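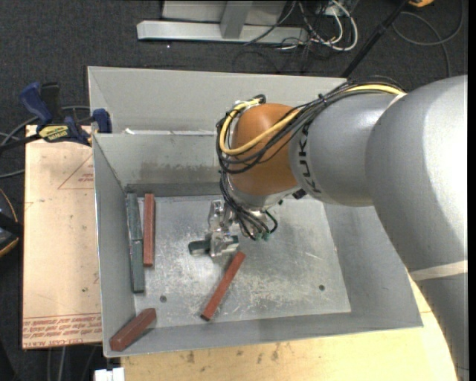

I've been trying to quit tidy cable culture for almost 2 years now, and I'd like some company. You know what I mean, the desk photos where the monitor seems to float and the lamp runs on good wishes. I fell for it hard. I bought the sleeves, the sticky clips, the under-desk tray from Drulon that took a whole evening to screw in. Meanwhile, look at serious equipment! The black cables on that KUKA arm loop right over the orange joint in big lazy arcs, out where anyone can see them, and I find that very comforting. My desk has one lamp and a printer. I think it can cope with a visible wire.

My conversion started in September, when we moved into the flat on Storkgate and I had to take my beautiful setup apart. Eleven cables, all zip-tied into one fat braid, and I needed exactly one of them (the printer's, of course it was the printer's). I cut through the ties with nail scissors, sitting on the floor, swearing, and nicked the speaker wire while I was at it. So that was the speakers gone too.

And the thing is, I'd done all that for looks. I never once tripped on a wire in the old place. I just felt judged by them! Somewhere along the way we decided that a home where stuff is plugged in shouldn't look like stuff is plugged in, and I can't work out who that's for. My guests don't care. They want to know where the charger is, and in the old place the answer was "behind the bookcase, hang on, help me lift."

I'll make an exception for floors. If you've got toddlers or a dog that chews, tuck away whatever you like, and please don't run an extension cord under a rug. But the back of a desk? Leave it alone. Let the wires hang with a bit of slack so you can pull the desk out when a pen rolls down there.

My sister-in-law thinks I'm just lazy and have found a philosophy to go with it. Could be. I've still got 15 of those sticky clips in a drawer, unopened, if anybody near Storkgate wants them.

Filed under: Home & Habits, Opinion

We use cookies to remember your preferences. By continuing to browse you agree to our cookie policy.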